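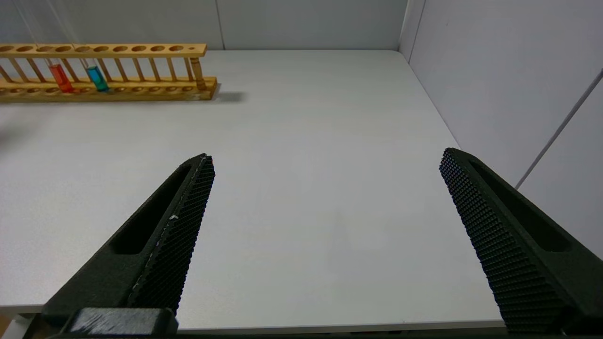

Figure 6. Wrist view at the start position, gripper open, two tubes in the rack.

6.2 Recording a demonstration by remote control

Before you begin, read the safety notes of section 3. The Monari arm must be in teaching mode and the hand controller must be connected.

1. Place the wooden rack at the back of the table, on the left side of the wrist view.
2. Put the tubes with coloured liquid into the rack. Leave free holes between the rack post and the tubes.
3. Open the gripper fully. Both finger tips must be visible in the wrist view.
4. Press Record and wait for the short tone.
5. Guide the arm slowly to the first tube. Speeds up to 200 mm per second are accepted, slower is better near the glass.
6. Close the gripper on the upper part of the tube, lift it straight, and set it into a free hole.
7. Open the gripper, return to the start position and press Stop.

Note: Small scuffs on the finger pads do not disturb the recording. Replace the pads after 300 demonstrations.

Caution: Do not reach onto the table while the Record lamp is lit. If a tube breaks, press Stop first and then switch off the arm.

Questions about this section: Mwende Nyanda, Fokisis support.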